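Speaker notes, Sunday session, "Will it ever do the ironing?"

Slide 1. Welcome

Wait for the door to close. Say hello, thank Riet Van Loon for the kind introduction and for the loan of her clicker. Remind people that the slides will go up on Indico afterwards, so there is no need to write everything down, though I do like to see a pencil moving.

Start with the tablecloth story. My grandmother at Taltska could clear a table, shake out the cloth and have it folded in the drawer before the kettle boiled, and she'd have been talking the whole time. Ask who in the room has done some folding this week. (Hands will go up. Let them grumble a bit, it warms everyone.)

Slide 2. Why cloth is so awkward

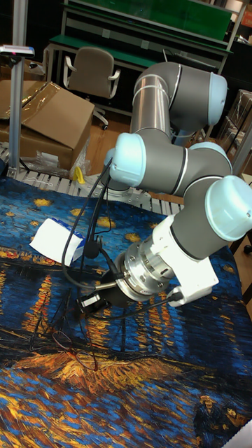
A mug stays the shape of a mug wherever you put it down. A cloth has a new shape every time you touch it, and the machine has to work out which bit is the corner and which bit is only a fold pretending to be one. Hold up my handkerchief here, drop it on the lectern, pick it up, drop it again. Two drops, two quite different heaps.

Mention thin, floppy things in general: wire, string, tissues, the cable behind your television. We sort these out with our fingertips and hardly look. Go slowly over this part, as last time in July I rushed it and got the same question three times over tea.

Slide 3. What the shop floor has taught us

Kuipers is the good news story. They put 129 parts through a trial of picking and placing, all of them stiff, all of them familiar, and the arm got on very nicely. Then tell them about Pindov, where the job was wiping down and tidying the bench at the end of a shift, and where the people are still doing it by hand. Be kind about Pindov, they were very generous with their time and gave us lunch.
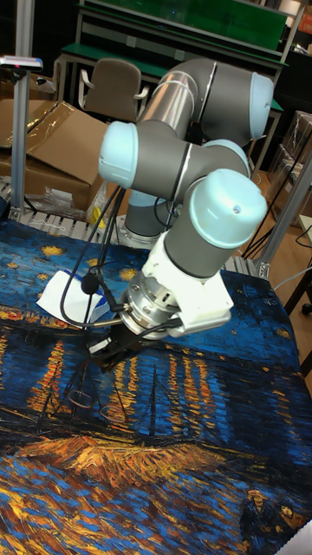

Arm with a black parallel gripper over a printed cloth, crumpled tissue to the left.

Slide 4. So, can it do the chores yet?

My answer is "a few, if you set the table for it first". Say this plainly and then stop for a sip of water. I would trust an arm with a tray of matching boxes tomorrow morning. I would not yet trust it with my airing cupboard, and I'd want a good long look before I let it near the ironing.

If there are 4 minutes left, take questions. If not, send them to the coffee table and I'll follow.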